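The Skirkstead arm: questions we keep getting
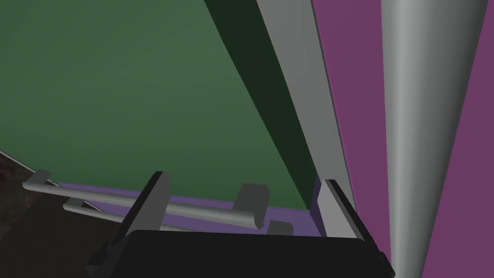 Skirkstead is a one-armed robot being built in the back half of the Antwi shared workshop, mostly in the evenings and mostly by people who had other plans. These are the questions that arrive by email, through the door, and once through the bathroom wall.

What is it supposed to do?

Grab a bar, pull, let go. Doors, drawers, the oven if it behaves. Kofi Mahama wanted it to fetch coffee, and he is welcome to write that part.

Why do you spend so much time in the simulator?

A simulated cabinet costs nothing to hit. We hit ours 600 times in January. The real one came from Burgi Hauser's kitchen, and she would like it back with the doors on.

Who picked the colors?

Etornam did, in one sitting, and won't discuss it. Flat green and plum are easy to tell apart when you are tired. Wood grain looked nicer and made everything slower, so wood grain went.

Does it work?

In simulation, 95 tries out of 100 on a plain straight handle. On the bench, less. We stopped writing the bench number on the whiteboard because visitors kept reading it.

Why a two-finger gripper and not a proper hand?

We built a proper hand. It had five fingers and could hold a sponge, provided you put the sponge in it and then closed the fingers yourself. It lives on top of the parts cabinet now, waving. Two flat fingers can be fixed with one hex key before dinner.

What goes wrong most often?

The wrist camera sits close to the gripper, so the fingers take up a good part of what it sees. If the arm comes in at a steep angle, one finger covers the very bar it is reaching for, and the code starts guessing. Kwabena's fix is to stop short, open wide, look again and only then move in. It adds a few seconds and has saved us a lot of glue.

What software is it?

Our own controller, called Kundbridge, on top of whatever physics engine we broke least recently. The config files are on the shared drive in a folder called Milton. There is also a folder called Milton2. Don't use Milton2.

How much has it cost?

The last gripper came to 50 dollars in parts. We don't keep a total for the arm, on purpose.

Can I come and help?

Yes, after six most evenings. Ask for Conceição Barros, who has the key to the cage. Bring safety glasses and your own mug. If the red light is on, wait outside the tape until somebody waves you in. The hand doesn't count.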